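Scuffs and a brown line on a white tabletop
Stikico Home Help > Furniture > 652 views

Bought a used white Brekby table in April. I want it bare and clean before I sell it.

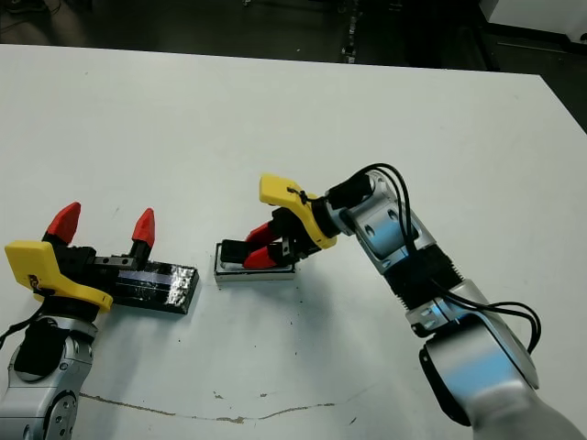 Small tray-like object and black block, still on the table

There's also a thin brownish streak - crack or stain, I can't decide.
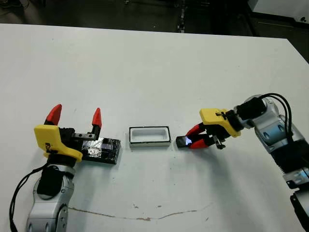

The streak, plus smudges

Boyang Cai
Run a fingernail over it. If it catches, it's a crack and you own a table with character. Dish soap for the smudges. 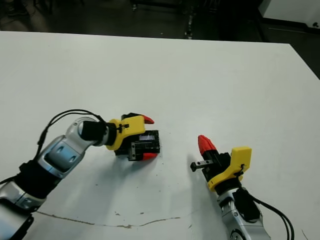 Kamran Ghumman
Melamine sponge, lightly. Mine took 27 minutes and most of my goodwill.

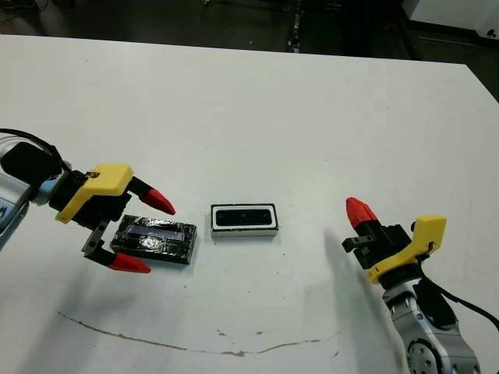 Then wipe with plain water, and knock a bit off the price.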